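Workshop notebook – trays, bags and the small table
03/08/2025

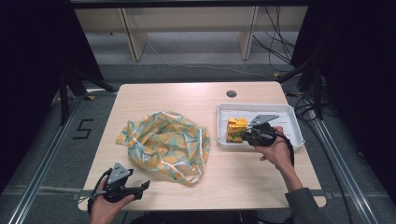 Where we left things

I meant to write this up in July and then didn't, so forgive me if I wander a bit. Jyoti asked for a proper note on how we are setting out the small table, as she has it on good authority (mine) that I keep changing my mind, and she would like something to point at when I do.

So, the table. I'm very fond of it. It's the light wooden one with the rounded corners and the little cable hole near one edge, and it's a good size for this sort of sorting: you can reach all of it from one side without leaning on anything. The pale top is a mixed blessing. Bright things show up beautifully on it, but the white tray does rather melt into it late in the afternoon, and I-hsuan has asked twice now whether we might try a darker tray. I've put one on the Hendulier order, reference 2671, and we shall see what turns up.

The layout I'd like us to stick to is bag on the left, tray on the right. We tried it the other way for the whole of the Cindon sessions and I never got on with it. Having the tray on the right and a little towards the back leaves a decent stretch of clear wood in front of it, which is handy for anything you want to put down for a moment while you think.

About the bag

I know it's only a plastic bag, but I've grown attached to the mustard and pale teal one and would be sorry to see it go in the bin by mistake. It crumples nicely and stays more or less where it's put. The drawback is that it spreads. Left in a heap it creeps towards the middle of the table and starts to sag at the front, and then you have a floppy handle just where you'd like to rest your wrist. Jyoti folds it in half before starting. I bunch it up and push it back. Neither of us has persuaded the other, and I'd be glad of a third opinion.

If you are using it for small things, please check the folds before you put it away. I found 2 pegs and a pencil sharpener in there last month, and I had been blaming I-hsuan for the sharpener.

About the tray

The shallow white one is still my favourite of the lot. The sides are low enough that you aren't fishing about for things, and the flared rim gives you something to get hold of when you want to shift it along. The yellow block goes towards the left end. Please don't push it right up into the corner – it's a boxy thing and there's no getting round the back of it once it's wedged in there.

We had 6 trays on the shelf when I tidied up for Nishad and there are 5 now. If one has gone home with somebody's sandwiches in it, no hard feelings, but I'd like it back.

Odds and ends

Cables by the shelving want gathering up. The ones hanging at the right-hand side trail out over the carpet, and I caught my foot in them again this morning with a mug of tea in my hand. I have some fabric ties in my drawer and will have a go before lunch tomorrow unless somebody beats me to it.

Sleeves: wear something you can push up if you like, though a close cuff does just as well.

Wiping down: damp cloth only on the tabletop, then a dry one. The spray we bought for Gellamen left a smeary patch that took me ages to get off.

For next time

Try the folded bag and the bunched bag one after the other and write down which is less bother.
Darker tray, if it has arrived.
Ask I-hsuan where the spare labels went.
Jyoti to read this over and tell me what I've left out.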